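Drawer organiser

A drawer organiser, also called a drawer divider or drawer insert, is anything used to split the inside of a drawer or shallow box into smaller spaces. Organisers are found in kitchens, desks, workshops and shops. In the kitchen they are best known for holding cutlery, but they are also used for packets, small cartons and other dry food.

Types

The simplest kind is a fixed divider, a single strip running from one side of the drawer to the other. It is glued, pinned or let into grooves cut in the sides. Adjustable dividers are held in place by a spring or by a row of slots, and can be moved when the contents change. Loose trays sit on the drawer bottom and can be lifted out for washing.

A drawer with one divider has two compartments. These are often of different sizes, the larger being kept for bulky items. Deep drawers may have a second tray resting above the first.

Runners

Older drawers slide on strips of wood fixed inside the cabinet. Most modern kitchen drawers use metal runners, one part being screwed to the drawer and the other to the cabinet. Side-mounted runners take up a little of the width of the opening, so the drawer box has to be made narrower than the space it fits. Runners fixed beneath the drawer are hidden from view when it is open.

Use for food

Drawers suit low, flat goods such as snack packets, stock cubes and sachets. Cereal boxes are usually too tall to stand in a drawer and are either laid on their side or kept in a cupboard. Fresh fruit is commonly left out on a plate or in a bowl, where air can reach it.
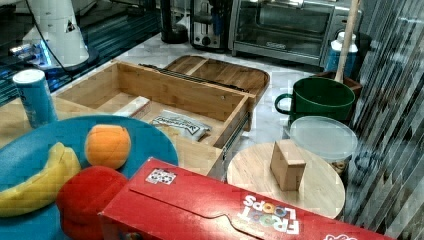 Divided wooden drawer box with a metal slide rail, a snack packet in the front compartment and a Froot Loops box lying alongside.

In a household guide first printed in September and sold through the Riltine shops, Kayode Olaniyan advised emptying a food drawer completely before fitting dividers, and grouping packets by how often they are opened. The guide gives 16 layouts, five of them for drawers with a single divider.

See also
Cutlery tray
Larder
Kitchen cabinet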